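Submitted a product demo concept to a company, no NDA, and they used it. Implied contract?

Contracts and Business Law > Idea submission
Asked August 2024 by palletjack_oh
Tags: idea submission, implied-in-fact contract, preemption, advertising

I run a two-person shop that writes trade show presentations. Last year I prepared a written treatment for a live demonstration series and sent it to the marketing department at Conar. The treatment is 13 pages. It covers the running order, the spoken script for the presenter, the way the audience picks the task, and a closing segment where a mistake is staged and then corrected.

My cover email said: "I am submitting this for your consideration with the understanding that terms will be agreed if you wish to produce it." A manager replied, "Thanks, please send the full version," and I did. There was no signed agreement and no NDA. I heard nothing for 97 days, then got a form letter saying they were going in a different direction.

In July they ran a demonstration at the Flinstead show with the same running order, the same audience selection method and the staged mistake. The presenter's script was different, though two lines were close to mine. They hired another agency, Hivley, to produce it.

I did not register anything with the Copyright Office. Is there a claim here, and is it copyright or contract? The state is California, for both parties.

palletjack_oh

3 replies

Posted by marginal_notes

Separate the two theories first. They protect different things and have different elements.

Copyright. Protection covers expression fixed in the treatment. It does not cover the idea, the format in the abstract, or a method of operation (17 U.S.C. 102(b)). A running order and an audience selection procedure are weak candidates. The spoken script is the strongest part of your material, and by your own account only two lines are close. Short phrases are generally not protected. You would also need to register before filing suit on a U.S. work (section 411(a)), and late registration usually costs you statutory damages and attorney's fees for infringement that began earlier, under section 412.

Implied-in-fact contract. California recognizes this for submitted ideas. In general you must show that you prepared the work, that you disclosed it for sale, that disclosure was clearly conditioned on payment if used, that the recipient knew the condition before disclosure and voluntarily accepted the submission, and that the recipient used the work. The idea need not be novel for a contract claim, but the defendant may still defeat it by showing that it developed its version independently.

Your email helps, with one problem. "Terms will be agreed if you wish to produce it" can be read as an agreement to agree. I would argue that the request for the full version, made after reading that sentence, shows acceptance of a duty to pay reasonable value. The other side will argue that it shows curiosity. Whether the first email already contained the substance of the idea also matters. If it did, the disclosure and the condition arrived together, and you lose the benefit of the manager's reply.

Preemption. Expect a motion arguing that the contract claim is preempted by section 301. In the Ninth Circuit, a claim that alleges a bilateral expectation of payment has generally survived. Other circuits are less settled. Plead the promise to pay expressly. A complaint that says only that they copied the treatment invites the motion.

Limitations. For an implied contract not in writing the period in California is two years. It normally runs from the breach, which on your theory is use without payment. Do not assume that you can count from the date you found out.

Posted by shopfloor_b

you should of had an NDA. ideas are free, anybody can use them. a friend sent a jingle to a company once and got nothing. I'd let it go

Posted by docket_reader

The reply above this one is wrong on the law as stated. An idea is free to the public, but a person can still promise to pay for having it delivered.

I will add some points on proof, which is where most of these fail.

1. Save the emails in native format with full headers. A printout is easier to attack.
2. Get a complete recording of the July demonstration if one exists. Still photos prove little about a format claim. They show equipment, and your claim concerns sequence and script.
3. Prepare a side-by-side chart with the page of your treatment in the left column and the time in the recording in the right column. Leave out features common to all demonstrations of this type.
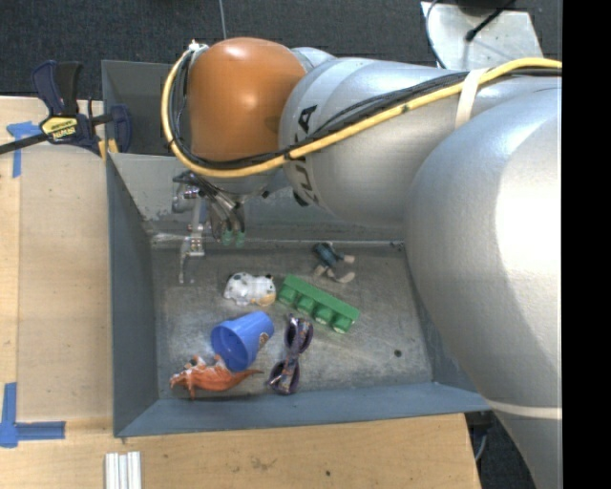 Robot arm over a gray metal bin holding six objects.

4. Find out who had access. The manager's receipt at Conar is direct evidence for Conar. Hivley is a separate company, and unless it took part in the exchange with you there is no contract with Hivley. Naming it in a contract count will probably draw a demurrer.
5. Check whether Conar had a submission policy on its website on the day you sent the email. Many such policies say that all submissions are unsolicited and create no obligation. If you clicked through one, that is a serious problem.

On value: reasonable value is usually argued from comparable sales. If you have sold similar treatments, collect those invoices. I once worked on a matter for Shahbazi, a small display firm, in which the entire damages case rested on 28 earlier invoices, and it settled after they were produced.

A demand letter is a sensible first step. Keep it factual, attach the email exchange, and set a response date. Do not threaten criminal or regulatory action in it. Have a California lawyer review it before it goes out.

Comment by palletjack_oh

The first email had a one-paragraph summary only. The audience selection method and the staged mistake were in the full version, which I sent 48 hours after the manager's reply. I do not recall clicking through any policy. I will check the archived site.

Comment by marginal_notes

That order of events is better for you. Confirm it from the sent folder and not from memory.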